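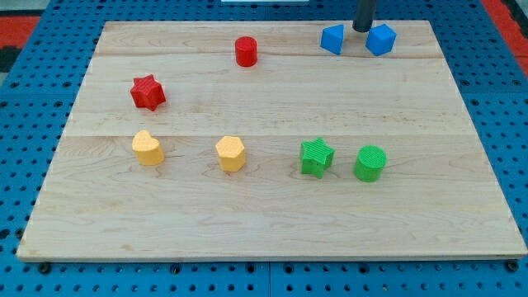
4 min read · Viewed 2,126 times

Getting grime out of ridged shape blocks, and oiling the board they live on

Posted by Annatjie Mathebula in Toys, Crafts & Small Repairs
May 6, 2025

I have come into a set of chunky coloured shapes (red star, yellow heart, blue cube, you get the idea) along with a big pale board to set them out on. They were handed over in a carrier bag by a cousin who is moving to Clalladau and has discovered minimalism at my expense.

The blocks look 3D-printed to me. They have those very fine ridges all over, a bit like a fingerprint, and I'd bet on PLA but I can't swear to it. The ridges are the trouble. Everything with a smooth side wipes clean and everything in the grooves stays put. The red star is the worst, what with all the corners. I've tried a damp cloth, which moved the dirt from one groove to the next very evenly.

The board is wooden, planks joined side by side, pale enough that I'm calling it maple until told otherwise. It's big and it feels dry. I can't tell whether it has ever had any finish on it. My nieces (three and five) will be using the lot, and the younger one regards most objects as a snack.

So: how do I clean the blocks properly, is it worth sanding the ridges off, and what do I put on the board? My cousin's advice was "the dishwasher", for all of it. I have my doubts.

Nhàn Đồng
233 people found this helpful

Your doubts do you credit. Keep the blocks out of the dishwasher. If they are PLA they can go soft in hot water, and a heart that has been through a hot cycle comes out looking like a kidney. The board would fare worse. Planks glued edge to edge do not enjoy a soaking, and the seams are where you'll see it first.

For the blocks, a bowl of lukewarm water, a squirt of washing-up liquid and an old soft toothbrush. Brush along the ridges, never across them. Going across is how you end up with the dirt relocation scheme you describe. For the inside corners of the star, cut the toothbrush bristles down to about half their length so they're stiffer, or use one of those little brushes for between teeth. Rinse in cool water and stand everything on a tea towel overnight. Printed blocks are often partly hollow and can take in water through tiny gaps, so give each one a shake by your ear afterwards. If it sloshes, leave it somewhere airy for a few days.

Sanding: I wouldn't. I did a whole alphabet once. I started coarse, worked up to 2,000 grit wet-and-dry, and got as far as the letter F before I saw what I was doing with my one life. Dry sanding also leaves pale scuffs on dark colours, so your reds and blues will look chalky unless you go all the way through the grits. Small children rather like the ridges anyway. If there's a sharp bit on a point or along the bottom edge, take that off with a nail file and stop there.

On the snack question, the grooves can't be sterilised at home in any way I'd trust, and you don't know what filament or pigment was used. Give the three-year-old something else to chew.

For the board, flick a few drops of water on it. If they bead up, there's already a finish and you can leave it be. If they soak in and leave a dark spot, it's bare or near enough. Wipe it over with a damp cloth to raise the grain, let it dry, rub it down lightly with fine paper going with the grain, then put on food-grade mineral oil. Thin coat, half an hour, wipe off the extra, and again the next day. Do the underside and the ends too. End grain drinks the stuff, so go back over the front edge -- you'll see it turn dull again while you're still admiring it.

Don't put the blocks back on until it feels dry to the hand, or you'll have nicely oiled grooves for the next lot of grime.

faltport_shedman
12 people found this helpful

Agree with most of that but beeswax over the oil is nicer. Smells better as well. I use a tin of whatever the hardware shop in Latstead has by the till.

Also, cousins. Mine gave me a piano.

Annatjie Mathebula (original poster)

Toothbrush method has worked on everything bar one corner of the star, which I now consider a feature. Nothing sloshed. The water soaked straight into the board, so it's had its first coat and is propped up in the spare room, where I go and look at it more often than I'd like to admit. Second coat tomorrow. Will look into the beeswax.

The piano is a separate thread, surely.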